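Tostiddale Site - Equipment Planning Group
Minutes of the meeting held on Jun 23, 2024

Present: Dumisani Mokoena (chair), Operations, Finance, Maintenance, Night Shift lead, minute-taker
Apologies: Stores

1. Minutes of the last meeting
Agreed, with one correction. Item 4 said Maintenance "supported" the purchase of a second arm. Maintenance asked for this to read "did not object to a quote being obtained".

2. Matters arising
The Clondine quote for bench guarding has still not come. Operations has chased it twice. Finance noted that the same firm was slow with the conveyor parts in February and asked why we keep going back to them. No answer was offered. Left open.

3. Proposal to buy two further arms
Operations presented the Olholm offer: 2 arms with grippers and stands, a price held for 34 days, training charged separately. The case is that light clearing and sorting at the benches takes up staff time that would be better spent on packing.

The chair asked how much staff time. Operations said the figure in the paper was the supplier's and had not been checked against our own rotas. The chair said that he would not sign off a capital request on a supplier's figure and that this had been said before.

Maintenance asked what the trial tasks prove. Picking up a ball of paper and putting it in a bin with a swing lid is fair enough as a first job, but it is done on a clear white table with one piece of waste on it. Our benches do not look like that at four in the morning. Night Shift agreed, and said the waste there is mostly strapping, film and torn labels, usually stuck to one another.
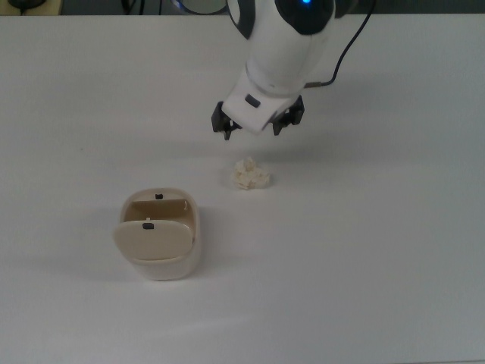 Operations replied that simple tasks are where anyone would begin and that harder ones are planned. Finance asked whether the harder ones come before or after we pay. Operations will find out if Olholm would accept a staged order - one arm now, the second only if agreed tests are passed.

Night Shift asked who empties the bin. Operations confirmed that this would remain a manual job. Finance asked for that time to be put back into the sums.

4. Running costs
The paper lists purchase and delivery only. Missing: spare gripper fingers, cables, software renewal, cover when an arm is down, and the cost of a trained person on each shift. Finance will not take the request forward without them. Maintenance has 7 trained staff and nearly all of them work days.

5. Alternative supplier
Ngubane have offered a rental arrangement with an 8-month minimum. The monthly cost is higher but we could hand the equipment back. The chair thought it worth a proper look. Operations felt that renting would drag things out. The chair said he could live with that.

6. Decision
No order to be placed. The request comes back to the next meeting with our own timings and a full cost sheet, and with the rental option set beside the purchase.

7. Actions
Operations - bench timings from day and night shifts, using real waste
Operations - ask Olholm about a staged order, reply in writing
Finance - compare purchase and rental, with running costs in both
Maintenance - list of spares and likely training needs
Night Shift - bring a bag of typical bench waste to the next trial

8. Any other business
The pallet wrapper is making the noise again. Maintenance is aware.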